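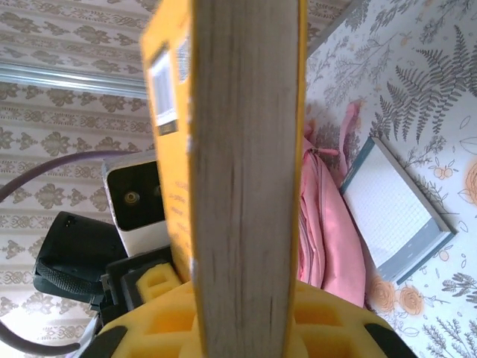 Pre-purchase check, gripper cells, Tonditz site. Oct 21, 2025

1. Finger tips. Wear OK. Order spares w/ the March budget, Cledico pack of 4. Comment: dont wait on this one.

2. Cable routing. PASS w/ note. Want sleeves quoted, 60 in. per arm.

3. Fasteners, wrist and finger mounts

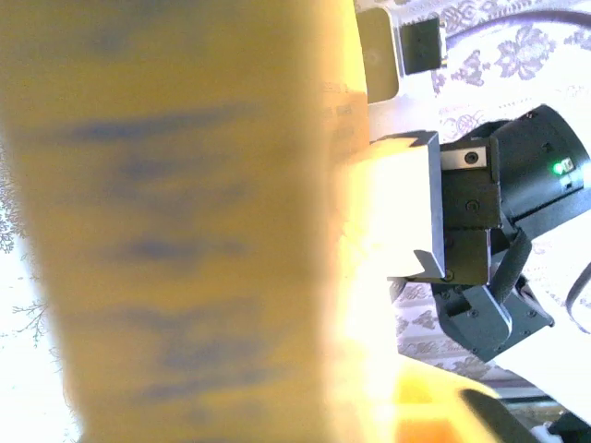 Screw kits come out of consumables, not capital. Check torque on every mount before sign-off, incl. the two dark screws on the face of the black block and the small one down where the light gray finger meets it. Status LED green, OK. Spare finger quoted at $78 each by Zamani, need a second quote.

4. E-stop. Pass. Label worn, reprint.

5. Strap and bracket. Recheck after 200 cycles. Comment: Trornlow wants this under the service contract, get it in writting.

6. Spare wrist camera. Not budgeted. Ask again in March.

Open: items 3, 5, 6. No PO until 3 is closed.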